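# The retry is where the fault hides

Most picking cells log a failed grasp as an event with a code and a timestamp. The controller opens the gripper, backs off, tries again, and if the second attempt closes on something the event is marked recovered. My argument is that this word should be taken out of the log.

The case I have in mind is a cable fault on a bin-picking cell at Seritz, reported to me by Maribel Correa, who maintains it. On a Saturday in May the gripper stopped answering during a descent. The arm finished its move and pressed a finger into a rigid item on the bin floor until the force limit tripped. The finger mount was bent. Total downtime was 7 hours, most of it spent looking in the wrong place.

The wrong place was the vision software. Drolado, which supplied the planner, had released an update that week, and everyone assumed the depth estimate was off. Correa rolled the update back and the fault returned within 30 minutes. She then moved the wrist joint by hand through its range with a meter on the gripper line. Continuity dropped out near one end of travel and came back when the joint was turned away.
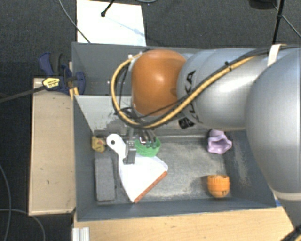
A conductor had broken inside its jacket, with no mark on the outside. External cable dress on an arm is a wear part. It bends at each reorientation of the wrist, and a mixed bin asks for far more reorientation than a pallet of identical cartons does. Thin, flat or hollow items each want a different approach angle. The cable had been sized from the arm's reach, with no allowance for how often the wrist would turn.

None of this is unusual. What I object to is that the log held more than 200 recovered grasps from the three weeks before the stop. Sorted by wrist angle, they bunched at the same end of travel where the meter lost the line. The information was on disk, filed under success.

The usual defense is that grasping is noisy. Objects slip, cups roll, and a cell that stopped for each miss would do no work. I accept that. A retry is a sound control decision. It is a poor maintenance record, and the two should be kept apart. The planner can carry on while a separate counter stores joint angles and gripper response time for each attempt, including those that ended well.

I would go further and set a limit. If retries in one band of wrist angle reach 3 times the cell's average, the arm should park and ask for a cable check. Cuervo, the integrator, told Correa this would produce nuisance stops. It probably would. A cable check takes less time than replacing a finger mount, and it can be scheduled between shifts.

The Seritz cell now runs with a longer loop at the wrist and a replacement gripper lead. The log still says recovered.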